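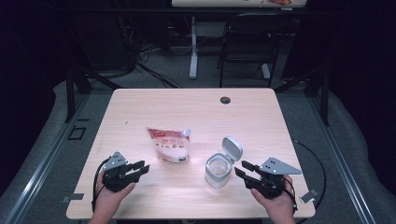 The Prova equipment plan sets out what the handling laboratory intends to purchase in the coming budget year, and this gallery accompanies the written proposal. The plan was prepared by Mandla Naidoo and Severin Pichler and covers hand-held grippers, work tables, cabling and test objects. Grippers are budgeted in pairs, one for each hand, as in the work with the spouted pouch and the clear flip-top container. Each is entered with its own cable and a spare. The present tables, with a grommet hole in the top, will be kept.

Station hardware
The proposal requests 15 complete stations. Quotations were invited from Bokero and Barreto, and both suppliers were asked to price gripper fingers as a separate line so that replacements can be ordered without a new unit.

Test objects
A stock of 200 household containers is planned. Flexible packaging and rigid containers are listed under separate headings. Items with caps or hinged lids are to be bought in duplicate.

Training and upkeep
The plan allows 96 hours of operator training, to be scheduled by Kenta Sakamoto. Maintenance is budgeted for one year and will be reviewed in August.

Comments on the proposal should be sent in writing to Arnaldo Sampaio, Purchasing Office. Please cite the station or budget line concerned.

Page updated Sunday, February 18, 2024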